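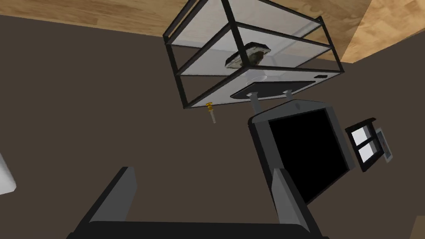
When the Wrist Rolls Over
A placement routine passed its checks for weeks while it held the arm the wrong way round

By the time the fault was found at Drornton, it had been in the code through most of a development cycle. The routine was a plain one: pick an object from a shelf, carry it across the room, set it down. It ran in simulation every night, and every night the summary sheet showed green.

The arm was programmed by a small group using Pirum, an in-house planning package, with rooms modeled in a renderer the staff call Ornau. A room in Ornau has walls, a wooden surface, shelving, a display, a window. Its purpose is to give the wrist camera something to work with, and in normal use the wooden surface sits low in the view and the shelving stands up from it. In the faulty runs the shelving hung down from the wood, and the screen lay tilted with the wall behind it. The gripper fingers stayed where they always are, at the bottom of the view, because the camera moves with them.

The failure was in how the planner chose among wrist angles. A parallel gripper has two fingers, and for many grasps it makes no difference which finger is on which side. Pirum treated a grasp and its half-turn twin as equal and took whichever cost less joint travel. That is common practice. The trouble came in the step after it, where the planner blended from the chosen grasp angle to the next waypoint and did not check that both were measured from the same reference. In most runs they were. In roughly 50 runs out of the winter set they were not, and the wrist went the long way around.

Nothing in the test suite looked for this. The checks covered contact force, reach and the final position of the object. A wrist that rolled over in open air and rolled back touched nothing and arrived on time. On a real arm the same motion would wind the cable bundle past its rated twist, and it would carry the fingers through space that the safety zone assumes is clear.

The fault came to light on Jan 25, 2024, during work on something else. An engineer reviewing stored camera views for a lighting problem noticed that the room was steeply tipped in several of them. The first guess was a bad camera mount in the model. The mount was correct to the last decimal. The joint logs, opened next, showed the last joint well outside the range used in the other runs.

Correcting it took 3 changes. Wrist angles are now stored with their reference and converted before any blend. The planner rejects a path in which the last joint travels more than a half turn between waypoints. The nightly report lists the largest wrist excursion of each run next to the force figures – a number the software had recorded all along but did not print.

The second change had a cost. With the limit in place, 8 of the stored tasks no longer had a valid path and had to be planned again from new start poses. Two of those are still open.

The group had intended to move the routine to hardware at the end of January. That step now waits on a cable test at Nnaji, where a wrist assembly will be turned to its stop under load and the bundle inspected for wear. The twist limit in Pirum will be set from the result.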